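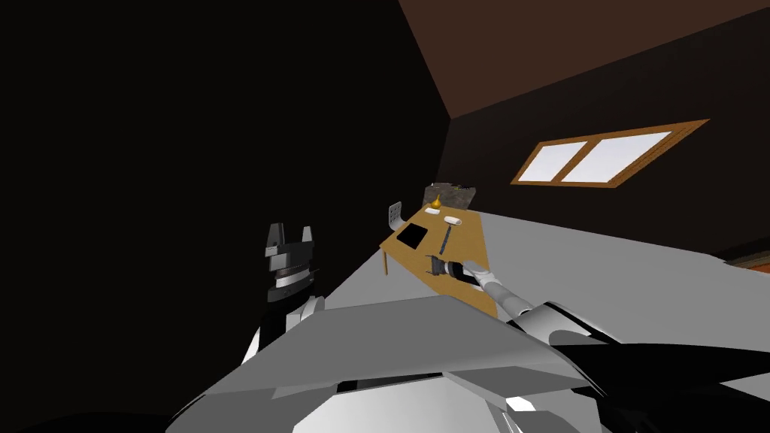
Head camera view in the sim, tabletop task, right gripper down near the edge of the table

Hi all,

Replying to the thread from August because I finally got some time with it. The render at the top is from my setup, same kind of tilt as the one being complained about, so I think we're all looking at one problem and I'm pretty sure it isn't the physics.

> On the Skarus list, August, someone wrote:
> After moving to the new Pleduteck scene loader my head view comes
> out rolled way over. Arms still plan fine, grasps still close, but
> anything that goes through the camera is garbage. Is the table
> spawning crooked? I tried leveling it by hand and gave up.

Please don't level the table! Look at the window and the ceiling line in mine, they lean right along with the tabletop. If only the table had spawned crooked, the room would still look straight. So it's the camera pose, and in my case it came down to the loader reading the quaternion as w first while our config writes w last. The planner never touches that transform (it takes object poses straight from the sim), so the arms carry on as if all is well.

What I did, in case it saves you an evening:

I dumped the camera transform right after load and again after the first step. Same numbers both times, so nothing was drifting. Then I swapped the order in the head camera block only and the horizon came back. The wrist cameras go through the Nuvance driver, which already does its own reordering, so if you swap everything in the file you'll break those. Ask me how I know.

After that I ran 300 episodes with the perception node on. Before the fix, 23 grasp targets landed off the tabletop completely. After it I got 8, and those are nearly all the thin dark tool lying next to the black pad. The segmenter keeps gluing the two together, dark on dark, and I don't have a good answer for that yet — maybe a depth cutoff, but the thing is so flat I doubt it would help much.

One thing I'd still like to see is a check in the loader that compares the camera's up vector to gravity and prints a warning past some angle. I have a rough version in my Siu branch, very ugly, and it also yells at people who mount a camera sideways on purpose. Would a flag per camera be enough for that, or does somebody have a cleaner idea? I can clean up the patch and send it to the list if there's interest.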